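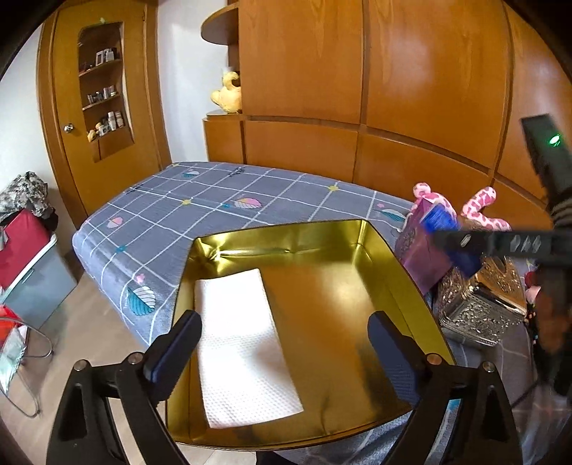 Perkilach County clerk posted the certified count for the assessor race. Gebremichael finishes with 3112 votes, no party label on the ballot.

Turnout was low — some 2000 fewer ballots than in the last assessor race.

2 precincts in Tredoris reported late. Both are in the certified total.

A recount request has to reach the clerk by 5 p.m. on the last business day of the month. None filed so far.

The new term starts in January. The Plisard branch office keeps its current hours until then.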